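Pricing Automation by the Gripper

Most vendors of two-arm work cells quote a single price and a single cycle time. Verden has broken with this. Its Wesoden cell is now offered on a per-assembly tariff, with the customer paying for completed joins and nothing for attempts. I think the model is sound, but the contract attached to it is weaker than it should be.

The Wesoden is a bench unit: two arms, parallel-linkage grippers, a plain work surface and a task library licensed by the module. The module under review is hose and fitting handling, which Verden sells to makers of small appliances and pumps. One arm holds a rigid part and the other presents a flexible one. Fixtures are optional, and the brochure makes a good deal of that.

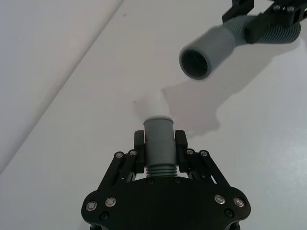 Flexible parts are where the tariff earns its keep. A moulded fitting has one shape. A corrugated hose has as many shapes as there are ways to pick it up, and the position of its open end depends on where along the ribs it was gripped. Under a lease, the customer carries the cost of that variation. Under a tariff, the vendor does, and the vendor is the party able to change the software.

My objection concerns the definition of a completed join. Schedule 7 of the contract counts a join when the arm controller reports seating force above threshold. It does not require a pull test or a leak test. A hose pushed on at an angle can reach the force threshold and still weep under pressure. At our site in May we logged 1766 billed joins on the trial unit, of which 333 were later reworked by hand. All 333 were invoiced.

Cinzia Gatti, who runs the assembly line at Stępień, raised the same point during her own trial and was offered a credit of 417 joins. She accepted it. I would have asked for the clause to be rewritten, as a credit settles one invoice and leaves the measure in place.

Korkow, the nearest competitor, still sells outright and includes an inline leak check in the base price. Its cell is slower and needs a dedicated fixture for every hose diameter. For a plant running one product all year, that is the safer purchase. For short runs, I would still take the Wesoden, provided the billing signal came from the customer's test bench and the arm's own force reading was kept for diagnostics. Verden's sales staff have told me this is technically possible. It should be in the standard terms before the trial pricing ends.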